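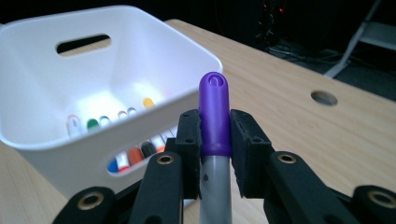 Project report – Subtitles and age labels at a small film festival

Margarida Louro and Gonçalo Gouveia
January 2019

1. What we wanted to find out

Does the age label on a short film change who comes to see it? Our class partner was the Lellholm short film weekend, held every July. They put their own labels on films, no outside board. We got the program, the ticket list with names taken off, and the notes from the people who picked the films.

2. What we did

Watched 11 shorts, both of us, separate rooms. Each wrote down the label we would give. Then compared with the label in the program. After that we went through the ticket list – 600 tickets, typed in by hand, took much longer then planned.

We left out Duangkaew, a feature, shown outdoors with no ticket.

3. Results

We agreed with the program on seven of the films. On the rest we were both softer than the festival. Biggest gap was Vavimmont, a quiet film about two brothers selling their father's boat. Labeled 16 and up for one swear word in the subtitles. The word in the original is pretty mild, Gonçalo checked with his aunt who speaks the language. So the label came from the translation and the film itself would probably have got a 12.

Family tickets for Vavimmont: almost none. Tistemura, same time slot a day later, label 6, sold mostly family tickets. It has a funeral and a long scene in a hospital. We would of put it higher.

4. Problems

Different rooms, different sizes, so sales are hard to compare. Weather. Also we knew the program labels for a couple of films before watching, should have hidden them. Only one year of data.

5. What we think

Labels do seem to steer families, at least here, but we can't prove it from one weekend. A short reason next to the number ("strong language", "death of a parent") would help more than the number alone. Festival should also ask the subtitler before labeling.

6. Who did what

Margarida – ticket list, tables, section 3. Gonçalo – emails to the festival, sections 1 and 4. Rest together. Tables are in the appendix, handed in on paper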